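Two Fingers, Three Controllers

Pulling parts from a used desktop computer is dull work for a person and hard work for a robot. The clearances are small, the latches come in every shape, and the cables never lie the same way twice. At Rikar, a small automation lab, Gun-woo Kang and Njål Løken have spent the months since October comparing gripper and controller combinations on that job.

The test cell uses two arms on a slotted aluminum table. The compared hardware is deliberately plain: a parallel gripper from Millex, a second one from Arel with a slower but stiffer drive, and three control modes, all run from the lab's own software package, Minja. The modes are pure position, position with a force limit, and full impedance control.

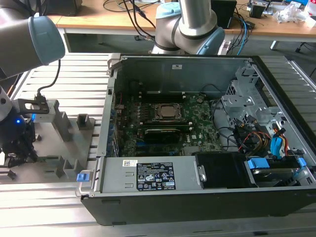 An opened tower on its side in the Rikar cell, with the processor still in its socket frame and no cooler fitted.

The first result concerned stiffness. Under pure position control, the Millex gripper handled exposed parts well but stalled on anything held by a spring latch. A position error of a millimeter at the fingertip was enough to load the latch sideways, and the controller answered by pushing harder. Adding a force limit stopped the stalls but raised the number of dropped parts.

Impedance control gave the best numbers with both grippers. Over 1,000 logged attempts in that mode, the Arel unit failed 17 times and the Millex unit, given the same set of tasks, failed 123 times. Løken puts most of the gap down to backlash in the finger drive. "You can tune around it for one part," he says. "Then you change the part and tune again."

Speed tells a different story. The Millex fingers close from full opening in about 700 milliseconds, less than half the time the Arel unit needs. For jobs with a clear approach and a rigid part, Kang still prefers it.

Cables remain the weak point for both. A bundle of power wires shifts when touched, so a grasp planned from one camera view may be out of date by the time the fingers arrive. The lab now takes a second view just before contact, a step that costs time but removed most of the missed grasps on wiring.

The next round will keep the impedance settings fixed and change only the fingertips. Kang has cut three profiles, one of them with a shallow hook for lifting release tabs. Testing on the hook has started with the Arel gripper, and the Millex mount is still being machined.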